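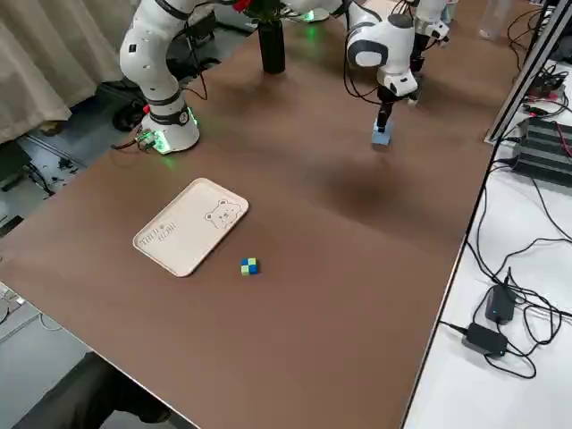
The budget for the second arm went in at the end of June, and I said I would write up where the money went. The short version is that the arms were the part I estimated correctly. Everything between the arms and the wall was the part I didn't.

I started with a quote from Pultden for 2 arms, bases and grippers. The quote was clear and the price held. What it left out was power distribution, spare cabling, shelving and a bench that doesn't flex when both arms move at once. I had put those on a single line called "misc" with 2000 dollars against it. The final number on that line was 3273.

Most of the overrun was the bench and the frame. Dresent sells a cheaper bench, and I would have bought it if I had checked the mounting pattern earlier. By the time I did, the deposit on the Batista one was paid. Check the bolt spacing before you compare prices. It took me a week to sort out, for a drawing that is a single page.

Second point: power adapters take up shelf space, and the shelf has to be within reach of the shortest cable in the kit. I planned the shelf by the depth of the control boxes and forgot the adapters completely. Add a hand's width per adapter and then add some for the plugs.
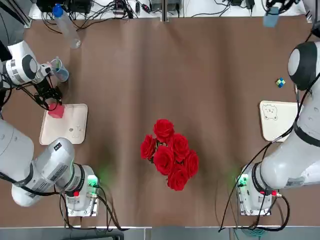 Filed under: workshop, budgets | 2 min read

Grippers. I budgeted for plain two-finger ones and I would do the same again. Small blocks and cubes are most of what I give them, and a light tray gives each arm a fixed place to work. The trays came from a kitchen store and cost less than the shipping on anything sold for the purpose. Soft blocks are easier on the fingers than hard ones, so buy a few of each.

Spares are where I would spend more. I ordered one extra set of fingers and no extra base cables. The lead time on a base cable from Pultden is 57 days, and with the setup as it stands one bad cable stops half the bench. Two spare cables go on the next order.

I also looked at leasing through Bosdale. The monthly figure looked fine until I added the service plan, which is required, and the return freight, which is on a different page. For anything under two years it might still make sense. I expect to keep these longer.
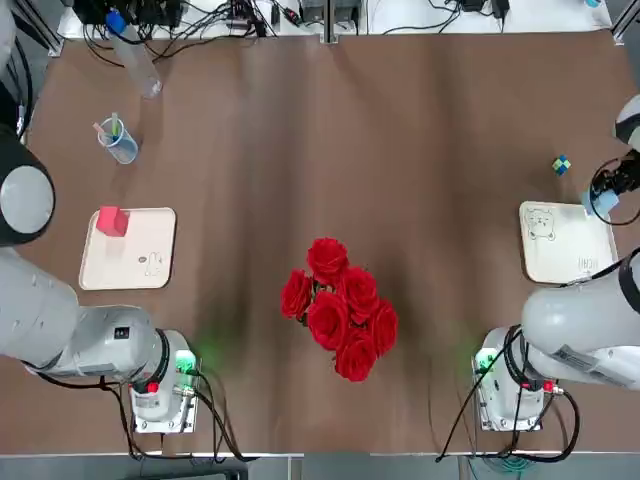
Comments (1)

Bench_notes wrote: Did you get a price for the service plan on its own? We bought outright and then found the plan costs more per year if you add it after delivery. I'd put it in the first budget even if you end up striking it. Also agree on the cables, ours were back-ordered too.

Reply from the author: I did not, and I should have. I'll ask for it with the cable order and add the figure to the post.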